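## Fiche 4 : rangement des petits objets (R. Varghese)

**Exercice A.** Remettre des bracelets dans une boîte ronde en métal posée sur un lit. Le couvercle reste à part, sur le tissu, jusqu'à la fin.

Un support souple se déforme sous la charge : la boîte s'incline selon les plis.

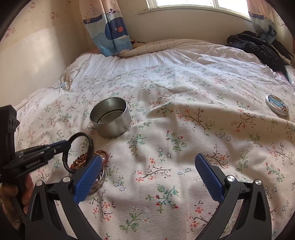

Ordre de reprise : cordons tressés, bracelets rigides, puis perles. Diamètre intérieur minimal retenu pour l'exercice : 100 mm. Masse totale admise : 193 g.

À rendre : schéma coté, ordre suivi, écarts constatés.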